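Folding pyjama bottoms with elastic waist, how do you do it?

ornella_benedetti
Good evening to all. I try to put order in my drawer, and the trousers with gathered elastic are my enemy.
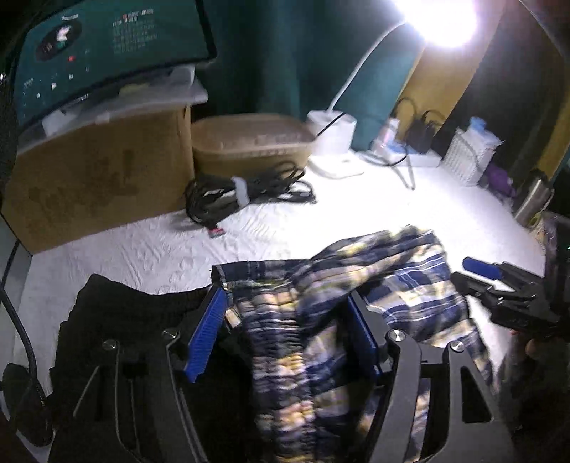 With a shirt I have no problem, I fold it in three and it stays. But with the elastic the top is always narrower than the legs, so I never get a rectangle. When I put the second pair on the pile, everything slides. My drawer is only 140 mm high inside (Dorkel, the old model), so a big roll does not fit. Is there a method which you use every day?

zes_tom
Put one leg over the other, tuck the crotch point in, then fold from the ankles up to the waist. Leave the elastic outside, it needs no folding.

Settimio B.
I do not agree with Tom. If the elastic is outside, it opens the parcel again. I start at the waist and roll to the ankles, quite tight. I have done this for years, also with my son's checked ones.

zes_tom
She wrote that a roll does not fit, Settimio.

Settimio B.
A big roll. Mine are small. Fold the legs in half first and the roll becomes lower.

ornella_benedetti
Thank you both. I tried the two ways with the plaid pair, the navy and cream one. Tom's parcel is flatter, but the puckers of the waistband make a hill on one side. The roll is neat, but it touches the top of the drawer if I am not careful.

floser_lane
Turn every second pair the other way, so the waistbands are not all at the same end. My pile stopped leaning after that. And please do not iron the elastic flat, I ruined a pair like this.

ornella_benedetti
This I did not think of! I will do it tomorrow with the whole drawer. Does anybody keep the black things separate, or is it only me?

zes_tom
Separate. Otherwise I can't find anything in the morning.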